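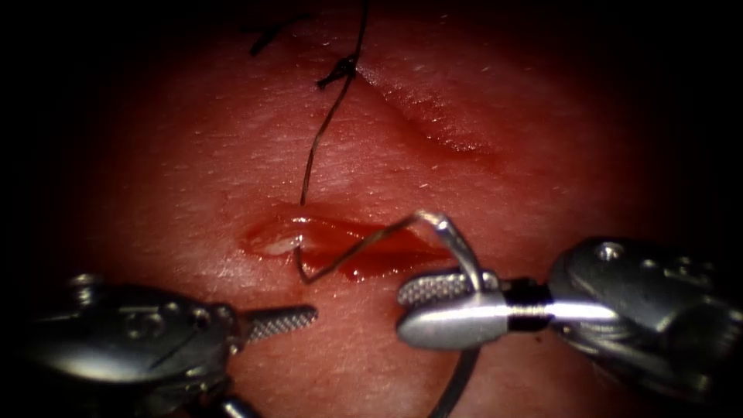

From: Bethel Bogale
To: flekden-users
Subject: Re: jaw slip at low grip current

Reto Zaugg wrote:
> With the Grirov jaws I lose the needle angle after
> 100 cycles. Controller is at 200 Hz. Is anyone seeing
> this with the knurled pair?

Reto,

Same arm, knurled pair, 204 cycles so far and no measurable rotation at the needle base. I did see drift with the smooth jaws on both wrists, so I would rule out the controller first. Run it at 800 Hz and compare the logs - if the slip starts at the same cycle count, look at the jaw faces.

One thing to check: the curved needle should be clamped near its base. Farther up the arc, the torque readings stop being comparable between jaw sets.

Anjani Menon has the Ngau cable tension values from April. I can send my config files if you need them.

Bethel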